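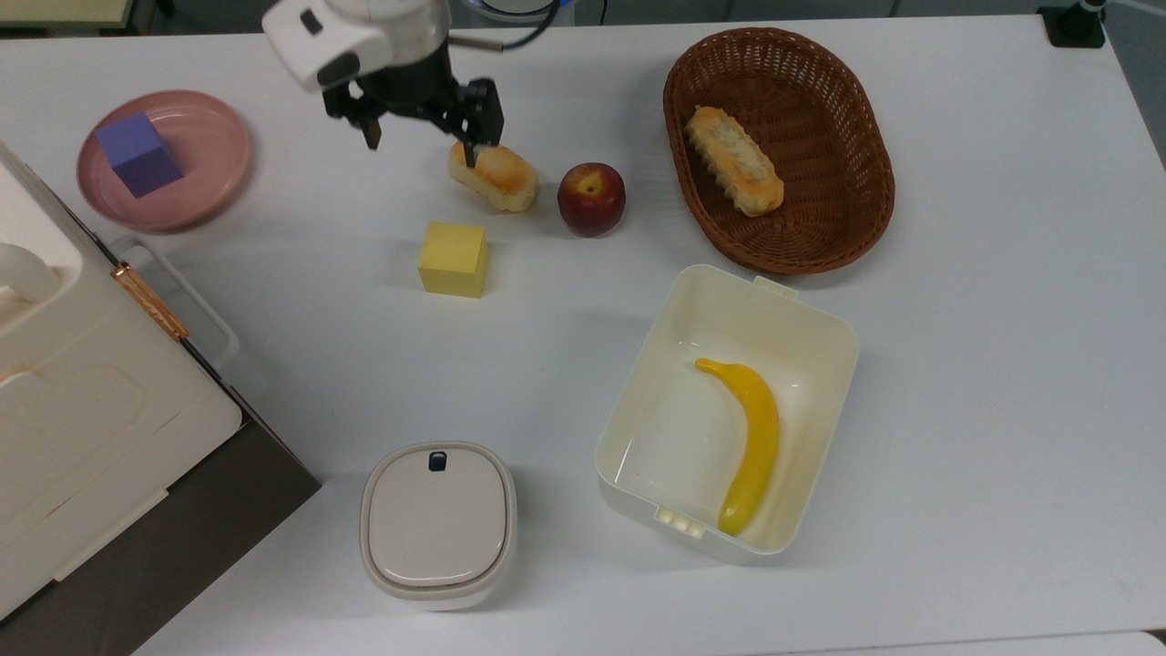
Account privacy and shared folders: frequently asked questions

These answers apply to personal and family accounts on Stosley. Workplace accounts are managed by the employer's administrator and may have different settings.

Who can see a file after I upload it?

Only the account holder. A new file takes the visibility of the folder it is placed in, and the default for every new folder is Private. Moving a file into a shared folder makes it visible to everyone on that folder's list straight away. Moving it out again removes access for those people, but copies they have already saved are not affected.

What are the visibility levels?

There are four.

Private: account holder only.
Named people: anyone you have added by email address. Each person must sign in.
Link: anyone who has the link. No sign-in is needed.
Listed: as Link, and the folder also appears on your profile page.

The level is shown to the left of the folder name. It can be changed from the folder menu under Sharing.

Does a shared link expire?

Yes. A link stops working 28 days after it is created unless you set a shorter period. It can be renewed from the Sharing menu before or after it lapses. Renewal keeps the same address, so anyone who had the old link will be able to open the folder again. To prevent this, choose Replace link instead of Renew.

Do you remove location data from photos?

Location data is removed from the copy shown to other people. The original you uploaded is kept unchanged and can be downloaded only from your own account. If you turn on Share originals for a folder, the location data goes with the file. Share originals is off by default and cannot be turned on for Listed folders.

Text in the file name is not altered. If a file name contains an address or a surname, visitors will see it.
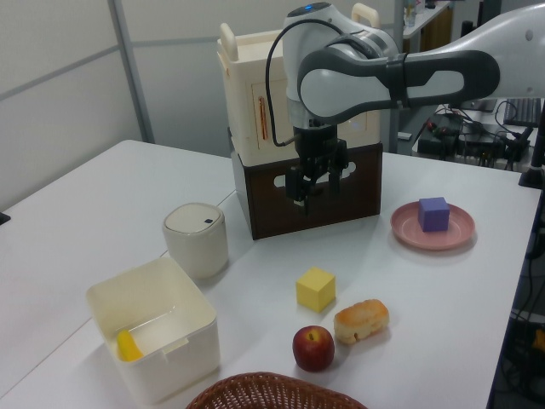 Page last changed: November

Can I find out who has opened a link?

For Named people folders, the access log shows the email address and time of each visit. For Link and Listed folders it shows only the time and the country. We do not record full network addresses in the log. Entries are deleted when the folder is deleted.

Someone has posted a picture of me. Can it be taken down?

Use Report on the page where the picture appears. You do not need an account. Select "I am in this picture" and give an email address at which we can reach you. The picture is hidden from everyone except the uploader while the report is open. Reports are normally answered within two working days.

If the picture has been copied to another site, you will need to contact that site separately. We can supply written confirmation that the item was removed here.

How do comments work on shared folders?

Comments are off for Link and Listed folders and on for Named people folders. The account holder can delete any comment. A commenter can edit their own comment for 5 minutes after posting and delete it at any time. Deleted comments are not kept.

Can a child have an account?

A child can be added to a family account by a parent or guardian. Child profiles are limited to Private and Named people, and each new name must be approved from the adult profile. A child profile has no profile page and does not appear in search.

What happens when I delete a folder?

It moves to Removed items, and all links to it stop working at once. Restoring the folder does not restore the links. Emptying Removed items is permanent. Search engines may continue to show the title of a Listed folder until they next visit the page.

I used the old Mavusdale service. Were my settings carried over?

Folders moved from Mavusdale were set to Private, whatever their earlier setting. Old Mavusdale links no longer open. Contact lists were not transferred, so people must be added again by email address.

Is my data passed to other companies?

Backups are stored by Fourie under contract and are encrypted before they leave our servers. Fourie does not hold the keys. Payment details are handled by Stimham and are not stored with your files. Neither company may use the data for advertising.

How do I get a copy of everything you hold about me?

Go to Account, then Your data, then Request copy. You will receive a message when the archive is ready to download. It contains your files, folder settings, comments and access logs. Requests can also be made in writing, addressed to Johannes Msimang, Data Protection Officer. Please include the email address linked to the account, but do not send your password.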